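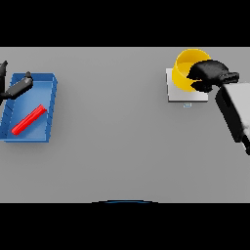

Search this site Enter keywords Go

Tomomi Hirose has managed the pressure side of the Presau water network for eight years. Her work consists mainly of finding leaks that do not reach the surface. When we spoke in May she had just finished the annual balance, the calculation that compares water supplied with water billed.

"The difference is not all leakage," she said. "Part of it is meters that read low, and part is water we use ourselves for flushing. You have to take those off first or the figure means very little."

Presau has 3,265 service connections, most of them on cast iron mains laid before the Marín reservoir was built. The network is divided into four metered areas. Flow into each is logged overnight, when demand is lowest, and a steady rise in the minimum is treated as a probable burst.

"Between two and four in the morning people are asleep," Hirose said. "If the flow goes up and stays up for three nights, we send a crew with listening sticks."

The sticks are still used alongside acoustic loggers. Hirose prefers loggers on metal pipe, where sound carries well, and is less convinced by them on plastic. "On polyethylene you lose the signal within a short distance. We space them closer together, but that costs money and the results are mixed."

The largest saving so far has come from pressure control. A reducing valve on the Erkton branch now lowers the night pressure, and the number of repairs on that branch fell from 93 to roughly half that over the following year. She is careful about the comparison. "The winter was mild – fewer ground movements, fewer cracked joints. I would want another two winters before I put a number on the valve alone."

Customers on the upper streets complained at first of slow-filling cisterns. The set point was raised slightly and the complaints stopped.

The next area to be fitted is the one around the old Rotix works, where the valve chamber has to be rebuilt before anything can go in it. "The drawings show a bypass," Hirose said. "We dug and there is no bypass."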